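Oil finish, second coat

The second coat of Grunance hardwax went on in April at 900 ml for the whole batch, thinned 9 percent. Edith Benavides suggested thinning after her own boards came out tacky. Cure time on the can is given for a heated room. My shop is not one, so I doubled it.

Sanding between coats stops at 240 grit. Going finer closes the grain and the oil sits on top – I lost a shelf to that last winter.
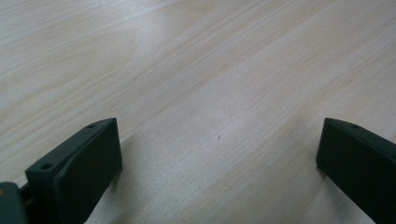
Rags are the other issue. Oil-soaked cloth can heat up by itself, so mine go flat on the concrete outside until stiff, then into a metal can with a lid. The Troltura pads hold less oil than cotton but dry no faster.

Third coat only on surfaces that get cups. Buff after 20 minutes.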